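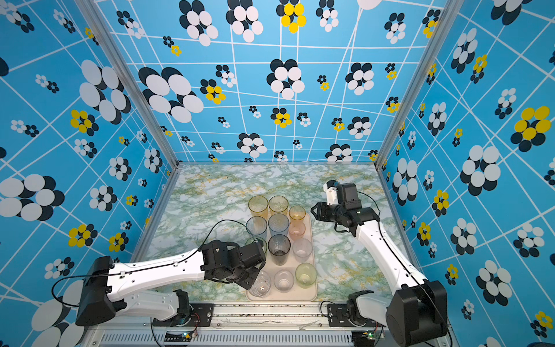 Sullell Cups

Version 2

Sullell Cups is a collection of 1,699 records of translucent plastic cups set out on a tray. Each record covers one arrangement: which cups were used, where each one stood, and which cups were next to it. It was put together for work on naming and locating see-through objects, where color is often the only way to tell two items apart.

What is in the download

records.csv — one line per arrangement
cups.csv — one line per cup in the set, with its color name and size class
backdrops.csv — the printed wall panels and floor covers
notes.txt — remarks typed in by the people who laid out the trays
changes.txt — differences from version 1

The full set of cups is 11. Some records use all of them and others use fewer. Cups left out of an arrangement are listed in the "absent" column, so an empty value there means the whole set is on the tray.

The cups

All the cups are plastic and let light through. They are not all the same size. The peach-orange one is smaller than the amber-yellow one, for example, and the size class in cups.csv should be checked before anyone uses apparent size to guess at distance.

Color names were settled by Manju Bisht and Mutua Chege. They stuck to everyday words: amber, pale yellow, peach, light blue, smoky gray, yellow-green and so on. No color codes are given. We measured the cups once and got a different answer for each background, so the measurements were dropped.

The clear cups are the hardest part of the set. Several have only a slight tint, bluish or pinkish, and it can disappear against the wrong surface. Where the person labeling could not decide between "clear" and "clear, tinted," the record has tint_sure set to 0. Please don't throw those records out. They are the ones most people ask us for.

Tray and surroundings

The tray is beige, rectangular, with rounded corners. Cups stand in loose rows and the spacing is uneven on purpose. Row numbers run from back to front, and positions within a row run left to right. When a cup sits between two rows it gets the number of the row in front.

The tray goes on a marbled floor cover with light green, white, gray and ochre in it. Behind it and to either side are the 3 Zikari panels, which are sky blue with a white grid and flower shapes made of overlapping ovals in white, black and yellow. The print is busy. Tatu Mbwambo chose it after the first version, which had plain gray walls and made the cups too easy to find. The panels to the left and right stand at an angle, so the flowers on them can look much larger than the ones at the back.

The older floor cover, Sindis, appears in version 1 only.

How the records were made

Shabani Tanui wrote the layout lists. A layout list gives the cups and the row each one goes in, nothing finer than that. The person setting up the tray filled the rows by hand and then wrote down the order. A second person labeled the result without seeing the list. Where the two disagreed, Pantelis Lazaridis looked at the record and made the call, and his choice is the one in the file. Both earlier answers are kept in the label_a and label_b columns.

Known problems

Cups hidden partly behind something else are marked "partial." We did not estimate how much is hidden.

Pale yellow and yellow-green were swapped in a batch of version 1 records. This is fixed in version 2. If you merged the old file into something of your own, go by cup_id and ignore the color name.

The notes file is in mixed spelling and has a few entries that refer to the wrong record number. We have left it as typed.

Adjacent cups tint one another. An orange cup next to a clear one can make the clear one look warm, and labels follow the cup itself — not what it looks like in that spot.

Not covered

There is no liquid data, no weights, and no glass. Stacked cups were planned for the Mwaipopo set and will stay there.

Questions and corrections

Send the record number and the cup_id. Corrections go into the next version and are listed in changes.txt. The next update is planned for October.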